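Muireann Mac Mathúna had warned me that I'd be bored by lunchtime. "People come expecting something out of a film," she said, filling the kettle, "and then they watch us move a bowl for three hours." I'd gone up to Ponen to find out how you show a robot a household job by steering it through the whole thing yourself, and I wasn't bored for a minute (though I did eat a lot of biscuits).

She and Bernadette Ó Ceallaigh have been teaching arms to tidy kitchens for a while now, and they finish each other's sentences about it. The project is called Tolell. The target for December is 1000 good runs, and when I visited they had 273. "Good being the important word," said Bernadette. "I did 100 in my first week and we threw nearly all of them away!"

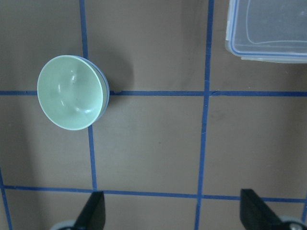
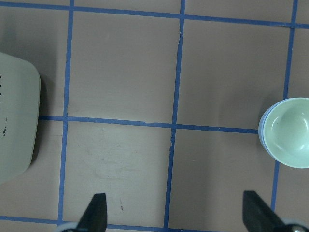
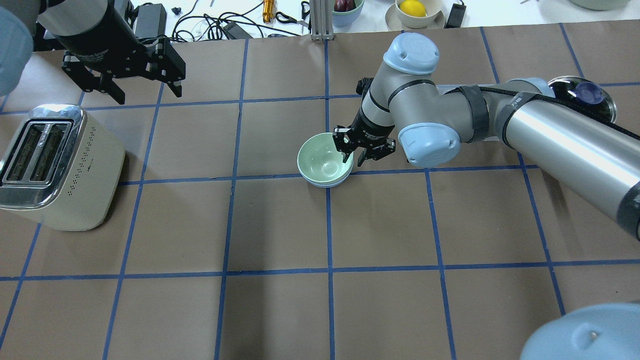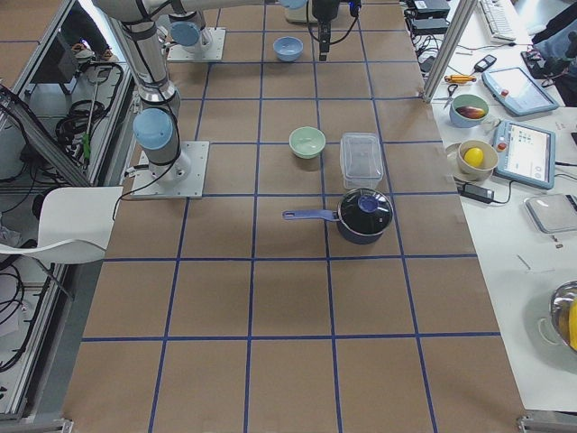

What makes a run good, then? I'd assumed it meant a fast one, and Muireann laughed at me. "Slow is fine. Dithering is what hurts. If I hover for ages making up my mind, the robot learns to hover." She wants one clear idea per run — go there, take hold, lift, put it down — and she wants the starting places mixed up, so that the arm doesn't just learn one spot by heart. The blue tape helps with that. They call out a square to each other before they set the pale green bowl down, a bit like playing battleships. Bernadette likes the bowl best of all the things they use. "You can take it by the rim, one finger in and one finger out, and you can see straight away if you've got it wrong." The saucepan, with that long blue handle, she's less fond of. "I go for the handle, Muireann goes for the knob on the lid, and then the poor robot has two teachers telling it different things."

I asked how they'd settled that one. They haven't, quite. Muireann thinks a bit of disagreement is good for it, and Bernadette thinks it's a recipe for dropped pans.

They let me have a go after the biscuits. You hold a control in each hand and the arms follow you, only a shade behind, and that tiny lag made me feel as though I was wearing somebody else's sleeves. I managed 5 runs. Muireann watched them back with her chin on her hand and kept one, and I was ridiculously pleased. "You stopped thinking about your hands on that one," she said. "It shows."

Both of them say they've started picking up cups at home in a very deliberate way, straight down from above, and Bernadette's children do an impression of it at breakfast.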